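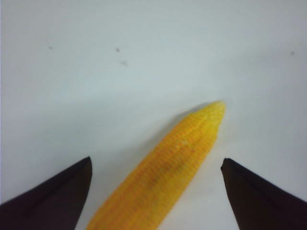 Husked cob, tip towards top right. Note the darker patch midway.

Sweetcorn: poor kernel fill at the tip, block planting vs rows
Allotment and Veg > Growing

venckus_plot
Third year of poor tip fill. Variety is Troltberg, 30 plants in two long rows, spacing 400 mm, heavy clay. Lower kernels are fine, the last few centimetres stay undeveloped. Feed was the same as last year. Is this pollination or nitrogen?

Dremen
Pollination. Two rows is the wrong layout for a wind-pollinated crop. Each silk serves one kernel and the tip silks emerge last, often after most of the pollen has gone. Replant as a block, five by six.

brusia65
Disagree in part. Blank tips with full rows below are more often water stress during grain fill. Missed pollination tends to give scattered gaps as well. How much water did they get after silking?

venckus_plot
One can each, twice a week. No scattered gaps that I could find.

brusia65
Too little for that spacing. I would water properly before changing the layout.

Dremen
Clay holds more than you allow for. I ran rows and a block side by side on similar soil and the block filled better on the same water.

brusia65
One season, one plot — not much of a trial.

Zoila Agudelo
Both can apply. Tip kernels are the youngest and the plant drops them first when short of anything. Plant the block, mulch it, and water heavily from tasselling until the silks brown. Days to maturity for Troltberg is around 65 from transplanting here, so late sowings also run into cool nights.

venckus_plot
Block it is, then. Will sow half in modules and half direct, and label them this time.

Dremen
Keep it well away from any popcorn. They cross.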